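Can It Do the Chores Yet? Gallery: Buttons, Knobs and Plugs

I have spent a good deal of this year going round workshops asking whether a machine can be trusted with the jobs I avoid at home. The brochures say soon. The people holding the screwdrivers say it depends what you mean by "job", and then offer you a biscuit.

March took me to Parnley, where the team at Flarnari are trying to get a pair of arms through the dull end of shop-floor work: press this, flick that, turn the other, put the plug where it goes. They call the project Edwood. It sounds like a retired geography teacher and moves at much the same pace.

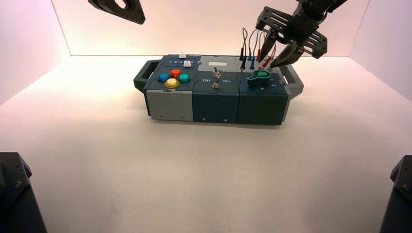 Edwood at the task board. One gripper is down by the patch cables, close to the red plug. The push buttons are at the other end, with the on/off switch in between.

Buttons are the easy bit, I was told. A button stays where you left it and wants only to be pushed. The toggle switch is a notch harder and the knob a notch harder again, as you have to get hold of it properly before you turn it. Cables are where the swearing starts. They bend, they spring back, and they get in front of the thing you were reaching for, which anyone who has been behind a television will know already.

The log for the Monday I visited had 300 attempts at the full board, of which 229 were marked as passes. I thought that was rather good until I pictured my kettle working on the same terms. A person does the board in 20 seconds, or 25 if they are talking, and I was talking.

Would I have one at home? For switching off the lamp in the spare room, possibly. For the nest of chargers in the kitchen drawer, I'd like to see a few more Mondays in the log first. The laundry I didn't even raise.

Next gallery: Pruitt, and a machine that stacks shelves. I am promised tins. Eggs are under discussion.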